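Urnari H2 Hand-Held Gripper

Home > Data Capture Tools > Hand-Held Grippers > Urnari H2

Price: $1,292 per unit
Availability: Ships from the Novamton warehouse
Last updated: 13 December 2023

The Urnari H2 is a hand-held gripper for recording manipulation tasks without a robot arm. The operator holds it, does the task, and the wide-angle camera on the body records what the fingers are working on. The same fingers and the same camera mount fit the Drusico wrist adapter, so what you record by hand can be played back on an arm with matching geometry.

We sell the H2 alongside two other hand-held units, and most customers who contact us are choosing between them. The notes on this page come from our own bench and from demo days, where visitors can pick up each unit and try it on the same set of objects.

What's in the box

H2 body with trigger handle
One pair of soft fingers, installed
One pair of hard fingers
Camera mount with four screws and a spare
Printed marker cards, one sheet
Hex key
Quick start sheet

The camera is sold separately. See the Cameras tab for models we have checked with the mount.

Body and handle

The H2 body is a molded shell with a matte finish. We asked for matte after the first batch, which had a gloss coat that threw ceiling lights back into the lens. The change made more difference than we expected in large rooms with a lot of overhead lighting. If you own a first-batch unit, a coat of flat primer on the upper surface does much the same job.

The trigger has a longer pull than the one on the Saraç unit. Some people like it right away and some need an hour with it. A longer pull gives finer control over small openings, but it is more tiring if you are opening the fingers all the way on every cycle. The return spring can be swapped for a lighter one (part listed under Spares).
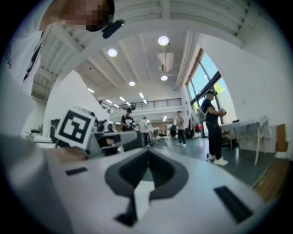
Room conditions matter more than most buyers plan for. A wide-angle lens takes in a great deal of background, and anyone walking past ends up in the recording. Tracking software generally copes with people moving at a distance. It has more trouble when a large part of the view is moving at once, or when a bright window sends the exposure up and down as you turn. Lock the exposure before you start, and do a short test sweep facing the brightest part of the room.

Place the marker cards flat on the work surface for calibration, and keep them out of direct glare. The cards print at actual size on letter paper. Check the black border with a ruler before you use them, because some printers scale the page to fit by default.

How it compares

Against the Saraç unit: the Saraç is lighter and has the shorter trigger pull. Its fingers are fixed, so a worn pair means sending the unit back. The H2 fingers come off with the hex key. For fabric and bags we prefer the H2 with soft fingers. For small hard parts picked from a tray, the Saraç was quicker in our trials.

Against the Drusico hand unit: the Drusico has a motor and records finger force. It costs more and needs a cable to a belt pack. If you need force data, buy the Drusico. If you only need motion and finger opening, the H2 records both from the camera view.

Dolores Pettigrew on our bench team ran all three through 22 repeats of the same pick, place and pour routine. The H2 lost tracking in 3 of them, each time when the operator turned quickly toward a blank wall. Slowing the turn fixed it. Her notes are available on request, with the object list.

Arm mounting

The H2 finger set fits the Drusico wrist adapter, version 2 or later. Version 1 adapters have a different bolt circle and cannot be modified. Tell us which arm you have when you order and we will check the flange for you. Camera height above the fingers has to match between the hand unit and the arm. Use the spacer supplied with the adapter, and measure again after tightening.

Spares

Soft fingers, pair
Hard fingers, pair
Light return spring
Camera mount screws, pack
Marker cards, laminated

Returns and loans

Unused units can be returned in the original box. We also lend the H2 for trials, subject to a deposit. Loan units go out with both finger sets, and a camera can be added for the length of the loan. The next loan slots open in January.

For bulk orders or questions about an arm not listed here, write to the Novamton sales desk and include the arm model and the controller version.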